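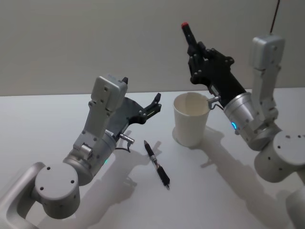
Vilho Mäkelä said the arms had not taken his job but had taken the part of it he could do while talking. He packs writing sets at Wesalen, and he had been doing it by hand for six years when the new station opened in February. I spent 20 hours on the floor there for this project, mostly on the early shift, and his remark came up in some form in nearly every talk I had.

Wesalen puts together desk sets for hotels and conference centers. The basic job is to pick up a pen or marker, stand it in a cup, and pass the set on to be boxed. Before the change, people sat across from each other at one long bench and did this for most of the day. Now a two-arm station takes part of that work. The workers call it Clornotus, after the name on the project papers. The company has 125 people on its payroll, and management told me no one was let go because of the station.

What changed is who does what. Two packers were moved to tending the station. They set out cups and pens, watch the grips, and step in when an item is dropped or picked up the wrong way. The others went to boxing and labels, where there is more walking and lifting.
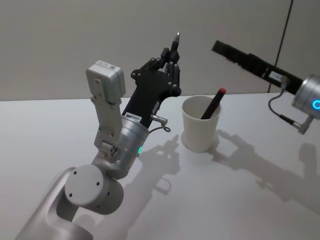

Tending is lighter on the hands. Both tenders told me their wrists hurt less at the end of a shift. But they also said the day feels longer. A packer sets her own pace and can speed up before lunch. A tender waits on the arms, then has to react quickly, then waits again. One of them compared it to watching a pot on the stove.

Training was the sore point. Tenders got a morning of instruction from Orakzai, the firm that set up the station, and a printed guide. The guide covers stopping and restarting but says little about when to step in. Loukia Galanis wrote her own notes on this and taped them inside a locker door – the next tender now learns from those. She gets no extra pay for teaching, and she brought this up twice without being asked.

Talk is the other thing people miss. At the bench they could hear each other all day. The station is in a separate room, and the tenders often see the rest of the crew only at breaks.

My advisor asked me to end with suggestions. I have 2. Wesalen should rotate the tending job so that the same people are not in that room every day, and it should pay for the time spent on training new tenders. The shift lead liked the first idea and said the second would have to go to the office. I had not heard back when I turned this in.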